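Pirley Community Tool Library
Frequently Asked Questions

Membership

Who may join the Tool Library?
Membership is open to any person aged 18 or over who lives, works or studies in the Pirley or Dovunness districts. Applicants are asked to present one piece of government-issued photo identification and one document showing a current address. A hydro bill, a lease or a bank statement is acceptable. Mobile phone bills are not.

I live outside both districts. May I still borrow?
Residents of neighbouring districts may apply for associate membership. Associates may borrow hand tools and garden equipment but not powered equipment. Associate applications are reviewed monthly by the Membership Coordinator, Fadime Soylu.

What does membership cost?
The annual fee is $31 per household. The fee covers all persons living at the same address, although each borrower must complete a separate borrower agreement. Fees are not refundable after the first loan has been made.

Is there a reduced fee?
Yes. Full-time students, seniors and holders of a current income assistance card pay $10. Please bring the card or student identification to the service desk. The reduced fee cannot be applied through the online form.

When does my membership expire?
Memberships run for 12 months from the date of payment. A renewal notice is sent to the e-mail address on file. Loans cannot be made on an expired membership, and reservations held under it are released.

Borrowing

How many items may I have at one time?
A household may have up to five items on loan. A cordless tool, its battery and its charger are counted as a single item. Drill bits, sanding discs and saw blades are not counted, but must be returned if listed on the loan slip.

How long may I keep an item?
The standard loan period is one week. Carpet cleaners, pressure washers and the two floor sanders are lent for three days. Canning equipment is lent for two weeks during August and for one week in all other months.

May I renew a loan?
A loan may be renewed once, provided that no other member has reserved the item. Renewals may be made online, by telephone or in person until closing time on the due date.

How do I reserve an item?
Reservations are made through the catalogue. Sign in with your membership number, select the item and choose a pickup date. A reserved item is held until 6:30 p.m. on the pickup date and is then returned to general circulation. Reservations may be placed up to 22 days in advance.

May someone else pick up my reservation?
Only a person who has signed a borrower agreement under the same household membership may collect an item. Written notes of permission are not accepted.

Do you deliver?
The Tool Library does not offer delivery. Members collecting large items should confirm beforehand that the item will fit in their vehicle. Dimensions are given in the catalogue in centimetres. Staff can help carry an item to the curb but cannot secure it to a roof rack or trailer.

Fees and damage

What happens if I return something late?
A late charge of $2 per item per day applies, beginning on the day after the due date. Borrowing privileges are suspended once the household's charges reach $20 and are restored when the balance is paid.

Am I charged for ordinary wear?
No. Tools wear out with use, and replacement is covered by membership fees. Members are charged for loss, for damage resulting from misuse, and for items returned in a condition that requires more than routine cleaning. Wet concrete, paint and drywall compound should be removed before the item is brought back.

A tool stopped working while I was using it. What should I do?
Stop using the tool, disconnect it from its power source and return it at your earliest convenience. Please do not attempt a repair. Describe the fault on the yellow tag supplied at the desk, including what you were doing at the time. No charge is made for reporting a fault.

What is the most I could be charged for a lost item?
Charges are based on the depreciated value shown in the catalogue and are limited to $500 for any one item. Members who wish to dispute a charge may write to the Manager, Marion MacAulay, within one month of the invoice. A written reply will be provided.

Safety and training

Do I need training before borrowing powered equipment?
A short orientation is required for chainsaws, table saws, mitre saws and floor sanders. Orientations are led by Nokuthula Coetzee and are offered in the evening at the Dovunness branch. Once completed, an orientation remains valid for three years.

Is safety equipment included?
Safety glasses and hearing protection are lent without charge. Members must supply their own gloves, footwear and respirators. 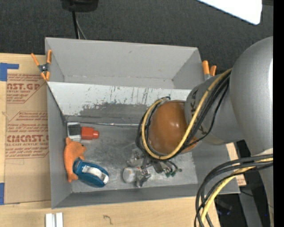

May I bring my children to the workshop?
Children under 12 are welcome at the service desk but are not permitted past the workshop door. Young people aged 12 to 17 may attend the hand tool classes with a parent or guardian, who must remain present for the whole session.

Donations

Which tools do you accept?
Clean hand tools in working order are accepted during regular hours. Powered tools are accepted by appointment, as each must be tested before it enters the catalogue. Gas-powered equipment should be drained of fuel. The Tool Library does not accept ladders, helmets, harnesses, propane appliances or tools with altered guards.

Will I receive a tax receipt?
The Tool Library is not able to issue tax receipts for donated goods. A letter of acknowledgement can be provided on request.

What becomes of donations that are not needed?
Surplus tools are offered first to the Dovunness branch and then at the spring sale. Items that cannot be sold are sent for metal recycling.

Contact

Whom should I contact about a matter not covered on this page?
Questions about reservations and the catalogue should be directed to Iman El Ouafi at the service desk. Questions concerning classes and group bookings should be directed to Zübeyde Aksoy, Program Coordinator. Telephone messages left before noon are normally returned the same day. Please have your membership number ready when you call.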